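Home | News | Projects | Local | Archive | Contact

Two-arm station in Birnska collects examples of packing a school bag

Posted 17/09/2022

BIRNSKA – A small automation firm has spent the end of the summer teaching a pair of robot arms to handle the contents of a school bag. The company, Desik, is recording people as they steer the arms through the job by hand, and plans to use the recordings to train a control program it calls Cundix.

The work began in August at the firm's unit on Mulder Street. By the end of last week the team had saved 221 usable recordings out of a planned 400. Another 54 were thrown out, most of them because a book slipped during a lift or because the operator stopped partway and started over.

Teodor Neagu, who runs the project, said the bag was picked because it is harder than it looks.

"A box stays the same shape when you touch it," he said. "A backpack doesn't. You pull one side and the opening moves somewhere else. If you want a program that copes with cloth, you have to show it a lot of cloth."
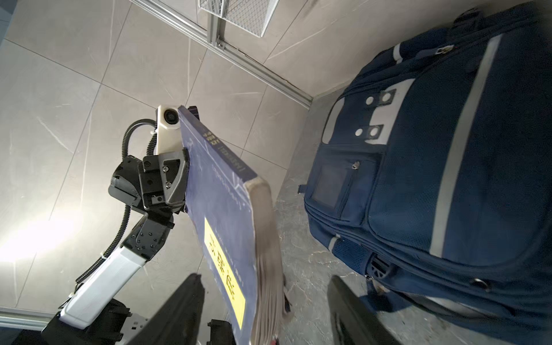 Each recording starts with a short written instruction, such as "put the book in the bag" or "close the front pocket." An operator then guides both arms from a separate set of handles, and the system stores the position of every joint along with the video. When the operator is finished, the recording is given a label and checked by a second person before it goes into the collection.

Books make up a large part of the list. The operators use hardcovers and paperbacks in several sizes, and they are asked to pick them up by a different edge each time. Neagu said a thick paperback is the most awkward, as the pages fan out and the weight shifts while the arm is turning.

"The first week we only held them by the spine," he said. "Then we tried the program on a book lying the other way and it had no idea what to do. So we went back and did it again with the top, the side and the corners."

The video comes from more than one place. A small camera rides on the arm, close to the gripper, and a fixed camera covers the whole work area. The close view helps the program judge where the fingers are on an object. The wide view lets it keep track of both arms and of anything that has been pushed aside.

Operators work in shifts of 2 hours with a break in the middle. Desik at first tried longer shifts but found that the recordings got slower and less steady toward the end. New operators practice on a towel and a paper cup before they are given a bag.

The floor of the work area is finished with stone-pattern tile, and the walls are tiled as well. The company had used a plain gray mat in an earlier project and found that the program did poorly as soon as the mat was taken away. Neagu said the team wanted surfaces closer to what is found in a home, including ones that catch the light.

Other items are left around the bag on purpose. Among them are soft toys, a wallet and small containers, and their positions are changed between recordings. Some have a part in the task and others are only there so that the program learns to leave them alone. 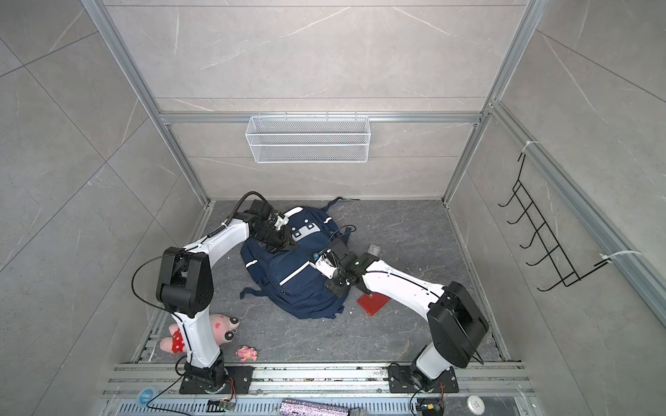

What comes next

The remaining recordings are to be made over the coming weeks. Desik will then train a first full version of Cundix and test it on bags it has not been shown before. The company has not set a date for the test and said it does not expect the first version to finish the whole job without help.

Straps are the main worry. They get under the bag or across the opening, and the operators themselves often need several tries to move one out of the way. Neagu said those tries are kept in the collection as long as the strap ends up where it should.

"We used to cut them out and keep only the clean ones," he said. "Then the program would miss once and just sit there. It had never seen anybody miss."

Zippers are being handled as a separate group. An arm has to hold the fabric still while the other one pulls, and the two have to move at close to the same pace. Neagu said the firm may slow the recordings down for that part or change the shape of the finger tips. A decision is expected after the first round of training.

Desik said it has no plan to sell a machine that packs school bags. The firm's regular customers are small warehouses and repair shops, and it hopes the same training can later be used for sorting returned clothing and other soft goods – work that is now done by hand at most of those sites.

The company is looking for more operators for the second half of the collection. No background in robotics is needed, and training takes a day. Applicants must be 18 or older and can ask for details at the front desk of the Mulder Street unit.

We use cookies to remember your settings and count visits to this site. By continuing to browse you accept our use of cookies. Accept | Settings

Contact the newsroom | Copyright 2022, all rights reserved | Back to top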